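Patach, 나무 블록 세트 '그룬드베리(Grundberg)' 출시

2023년 11월 23일

안녕하세요, Patach에서 장난감을 만드는 권현서입니다. 보도자료를 직접 쓰는 건 처음이라 말투가 좀 수다스러워도 너그럽게 봐주세요! 저희가 오래 붙들고 있던 블록 세트 '그룬드베리'가 드디어 오늘부터 판매에 들어갑니다.

시작은 단순했어요. 네모난 블록만 쌓다 보면 아이들이 금방 시들해지더라고요. 그래서 원기둥을 넣었습니다. 굴러가고, 넘어지고, 세우면 또 기둥이 되고(저희 사무실 어른들이 제일 오래 갖고 놀았습니다). 모양을 다듬는 일은 디자이너 오티스 에스포지토가 맡았는데, 모서리를 얼마나 둥글릴지를 두고 저와 꽤 오래 다퉜어요. 결국 오티스 말대로 조금 더 둥글게 갔고, 지금은 저도 그쪽이 마음에 듭니다.

색 이야기도 빼놓을 수 없죠. 파랑은 밝은 것과 중간 것 두 가지로 나눴고, 노랑과 청록을 더했어요. 바닥에 까는 블록은 칠하지 않고 나뭇결을 그대로 두었습니다. 그 위에 파란 블록을 차곡차곡 올리면 색이 참 예쁘게 살아나요. 저는 파랑을 다 쌓고 나서 청록 원기둥을 어디에 둘지 고민하는 시간이 제일 좋더라고요.

첫 생산분은 806세트이고, 그중 거의 500세트는 예약으로 이미 주인을 찾았습니다. 기다려 주신 분들께 정말 감사드려요! 남은 수량은 Patach 온라인 매장과 편집숍 Clivov에서 만나실 수 있습니다. 포장은 Jafri에서 맡아 주셨는데, 뚜껑이 그대로 정리함이 되는 상자예요. 놀이가 끝나면 쓸어 담고 덮으면 끝이라 저희 집 거실에서도 아주 잘 쓰고 있습니다.

내년 1월에는 Clivov 매장 안쪽에 블록 놀이 자리를 마련합니다. 예약 없이 오셔서 마음껏 쌓고 무너뜨리다 가세요. 오티스도 첫 주에는 매일 나와 있을 예정이니, 모서리에 대해 하실 말씀이 있는 분은 직접 전해 주셔도 좋습니다. 세트에 넣을 다음 색도 현장에서 의견을 받으려고 해요. 저는 빨강을 밀고 있지만, 오티스는 벌써 연보라 견본을 만들어 왔네요.

나뭇결 받침 위의 파란 블록, 노란 블록과 청록 원기둥

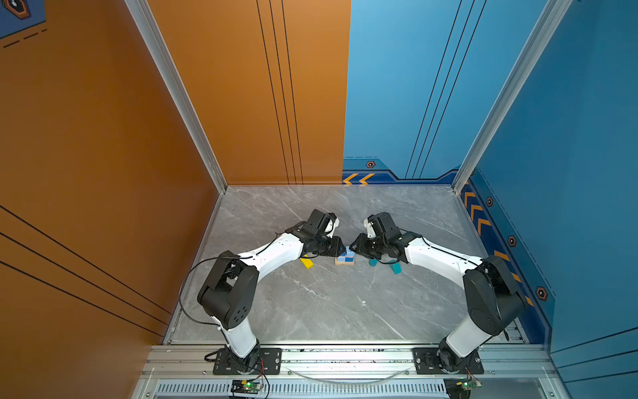
취재 및 판매 문의

Patach 홍보 담당 권현서
제품 견본과 매장 입점 문의는 Patach 온라인 매장의 문의란에 남겨 주세요. 제가 직접 읽고 답장드립니다.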